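Prevness Backyard Climate Station, from Skulent

If you've ever stood at the kitchen window wondering whether your own little patch of ground is warming up the way the rest of the county seems to be, well, you're our kind of person! The Prevness station logs air temperature, soil temperature, humidity and rainfall every ten minutes, and it keeps right on doing so for years, so you can lay this September next to last September and see what has changed.

Satish Bajpai drew up the first one for a school weather club, and we've fussed over the design ever since. The radiation shield is the part we're proudest of -- it keeps direct sun off the sensor, so a bright afternoon doesn't read like a heat wave. There are 1,247 stations reporting to our shared map now, and 383 of those belong to classrooms.

Mount it on a post over grass, well away from walls, driveways and dryer vents. The cable to the soil probe is 100 feet long, and you can coil up whatever you don't need.
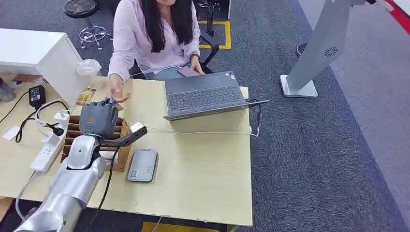
Accessories & Spares

Mavromatis rain gauge funnel, with leaf screen
Clorkus solar panel and battery kit
Replacement soil probe

Not sure which spare fits your station? Send the serial number to Spyros Lambrakis at the parts desk and he'll look it up for you -- older units take a different plug.

Prices updated March 31, 2020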